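Tillel (docking station)

The Tillel is a desktop docking station made by Griretti, meant for people who carry one laptop between home and work and would like to plug in a single cable when they sit down. 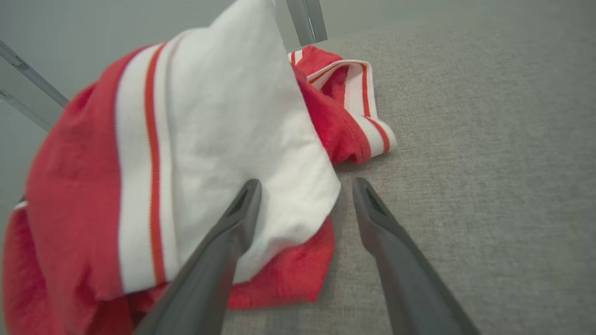

It was first sold in December, in a plain grey case, and replaced the older Doten, a much bulkier affair with its power supply built in and a fan that many owners remember without much fondness. The Tillel moved the power supply out into a separate brick on the lead, and with the fan gone it runs silently, although the top of the case does get fairly warm on a long afternoon.

Connections

There are 3 USB sockets at the back and 2 video outputs beside them, along with a network port and a headphone socket which, rather awkwardly, also sits at the back. Either video output will drive a large monitor on its own, but with both in use the picture on the second drops to a lower refresh rate on some older laptops. A laptop drawing up to 71 watts can be charged through the same cable that carries everything else, so most everyday machines can leave their own chargers in the bag.

Software

Most computers recognise the dock straight away and need nothing installed. Griretti does offer a small helper program called Pisharody, which remembers how the monitors were arranged and puts the windows back where they were after the laptop has been away. The version of 05/09/2022 cured a long-standing nuisance in which the sound went back to the laptop's own speakers every time it woke from sleep, and it added over 50 laptop models to the supported list.

See also

Doten
Port replicator
USB hub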